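Hanging Keys on Adhesive Hooks: Placement, Prep and Load

2nd December
4 min read
21 shares | 2 comments

Adhesive hooks fail at the bond far more often than at the hook. Nearly every key rail that ends up on the floor was mounted on a dirty surface, loaded too early, or asked to carry a bunch of keys it was never rated for. The notes below cover a plain key board: a flat panel on the wall with a row of small square hooks across its upper part.

Choose the surface first. Smooth, sealed and hard is what the adhesive wants. Painted drywall is a poor base, as the paint layer lets go before the pad does. A separate panel fixed to the wall with screws gives the hooks a consistent face and keeps the damage off the paint. Light gray or white also makes a dark key fob easier to find in a dim hallway.

Clean with isopropyl alcohol on a lint-free cloth. Do not use glass cleaner or anything with wax in it. Let the panel dry fully and keep fingers off the area. If the panel is new, peel the protective film before marking out. People miss this.

Mark the row with a pencil and a steel rule. Leave enough space between centers that a full key ring can hang without touching its neighbor – for house keys, two inches is a workable minimum. Square bases can be set straight or turned on the diagonal. Turned bases hide small alignment errors better, but the corners must not run over the panel edge.

Press each hook for 30 seconds with the thumb flat over the base, then leave it unloaded overnight. Warm the panel slightly with a hair dryer if the room is cold.

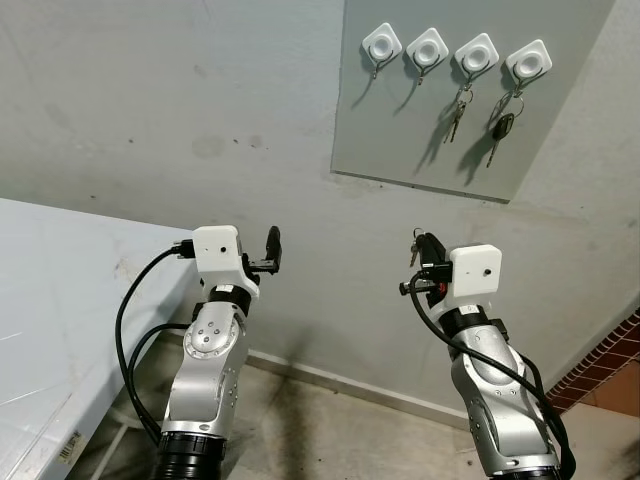
Load is the next point. A single key on a split ring weighs very little, and any small hook will hold it. Trouble starts with car fobs, bottle openers and lanyards. Weigh the heaviest bunch on a kitchen scale and compare it with the rating on the hook packet. If it comes within half of the rated figure, split the bunch or use a screw-in hook.

Hang by the ring, never by the hole in the key. The ring has a larger opening and clears the lip of the hook with less force. Lower it straight down onto the hook. Pulling the ring outward to get it off puts a peeling load on the top edge of the pad – lift first, then pull away.

To remove a pad, warm it and work dental floss behind the base in a sawing motion. Roll off the residue with a thumb and finish with alcohol. Do not reuse the pad.

Comments (2)

Fumiko Tsuchiya
Does the overnight wait apply to a tiled wall too? Mine held after an hour, but it only has the shed key on it.

Kieran Ó Flaithearta
Yes, same wait on tile. Keep the pad clear of the grout line as well.

Related
Fitting a Boot Tray in a Narrow Hall
Labeling Spare Keys Without Giving the Address
Drywall Anchors: Which Size for Which Screw
Removing Old Tape Marks from Painted Doors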